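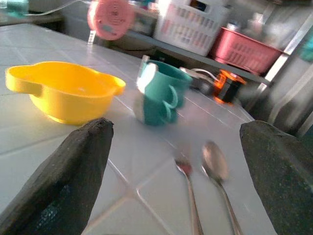 24 May 2020

Sundlow kitchen, tiled table. Went through the children's tableware with Sławomir Kołodziej.

Place setting as we have it now: yellow bowl with the two tab handles, green cup, fork and spoon side by side. Sławomir wanted a mat under everything. I said no for now, the tile wipes down fast and the mat from Nkosi curls at the corners.

Yellow bowl. Holds 308 ml to the rim, measured with the kitchen jug and then again on the scale. Useful fill is less than that, the sides are wide and shallow and soup gets close to the edge as soon as it's carried. The tabs are flat and easy to pinch, but an adult thumb ends up inside the bowl if you grab too far in. Keep it in the set.

Green cup. The handle is small. Fine for a child, I can get one finger through it. Weighed it empty at 42 g. Tried it with the dishwasher basket from Usarum and it tips over on the top rack unless it's wedged against something. Sławomir says hand wash only and be done with it. I'd still like to try the lower rack.

Fork and spoon. Spoon is stainless, with a long handle for this age. It slides down into the bowl when left leaning, 4 times out of 7 tries with the bowl empty. Didn't repeat with food in it. The fork is small and sits in the hand better. Would prefer a shorter spoon to go with it — Fumar had one in the April box, but I can't find it. Check the drawer under the sink, then ask Sławomir.

Tiles: grout needs a proper scrub before we use this table for meals again. Baking soda paste and the old nail brush, leave ten minutes, rinse. Don't use the blue cleaner, it left a film last time that took two rinses to get off.

To do:
Lower rack trial with the cup
Find the Fumar spoon
Repeat the leaning test with oatmeal in the bowl
Return the mat to Nkosi or flatten it under the big cutting board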